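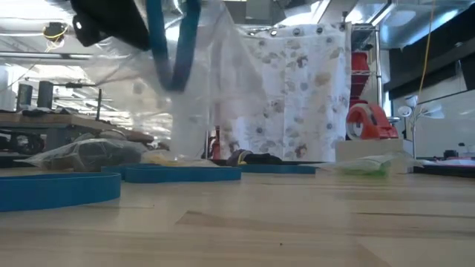
Brellis Fabric Strap Loops, Blue
Equipment review, Anancombe Shared Workshop

Purpose of the review
The Workshop has used closed strap loops for bundling and hanging stock since 2004. The previous supply had frayed at the joins and was withdrawn in December. The Brellis loop was purchased as a possible replacement and placed in general use for 5 weeks. Findings were compiled by Zane Dambrauskienė of the stores office.

General construction
The loop is a flat band in teal-blue, closed on itself, with no buckle or loose tail. Members who had worked with the older Kadrić cord reported that the flat band was easier on the hands when a full bundle was carried. The color shows up well on a pale wooden tabletop, and fewer loops were left behind at closing time than in the same period last year.

The band holds some shape of its own. Laid on a table, a loop tends to stay partly open, and it can be picked up by one side without first being untangled. Stored in a drawer with plastic bags and other packing materials, the loops were harder to keep in order. Stores now keeps them on a peg beside the door.

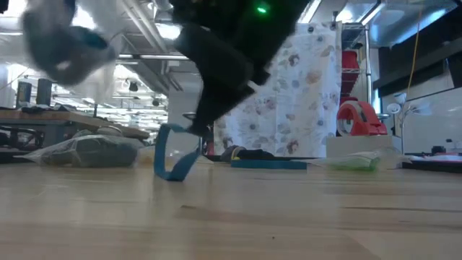

The principal complaint concerns twisting. A loop that is hung from one point will often turn partway along its length, and it must be flattened by hand before it is placed around a bundle. When this step was skipped, the band sat on its edge and left a mark on softer goods. The Mimau loop, tested alongside it, is stiffer and twists less, but several members found it difficult to fold for storage.

Care
The loops were washed by hand and dried flat. No change in length was recorded. Slight fading was noted on 2 loops kept near the south window.

Recommendation
The Brellis loop is approved for bundling, sorting and light hanging. It is not approved for lifting, and the existing rules on rated slings remain in force. An order for 240 has been placed, with delivery to the side entrance. Members holding old Kadrić cords are asked to return them to stores.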